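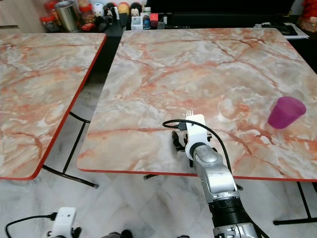
The right arm low over the near edge of the table, with the cup standing near the right edge.

Teaching the cup pick-up by remote control

These steps are for the two-armed setup with the Floten control handles. You will need one plastic cup and a clear tabletop. Allow a morning for your first set.

1. Set the tables before you power on. Leave the gap between them as it is, and keep the cup on the centre table. The left arm stays parked for this task.

2. Check the gripper cable. It should have enough slack to loop across the table without pulling at the connector. Move the arm through its full reach once by hand and watch the loop. If it catches on the table edge, re-route it now.

3. Bring the right arm to its start position, with the fingers just above the tabletop near the front edge. Save this pose as "home" in Dolumia. Every recording starts from it.

4. Press record, wait one second, then drive the gripper toward the cup. Go slowly and keep the speed even. Close the fingers low on the cup, lift it a hand's width, set it down and return home.

5. Stop the recording and mark it keep or discard. A fumble that you recover from is worth keeping. A knock that sends the cup to the floor is a discard.

6. Shift the cup before the next run. Try the right edge, the middle and the back – and tip it a little now and then, so the robot doesn't only learn upright cups.

Our first set had 552 recordings, and we kept 439. Siu-fong Fung did most of the driving and suggests a break whenever your grip on the handles gets tight.

Export the kept runs to the Lutlow folder before you start training.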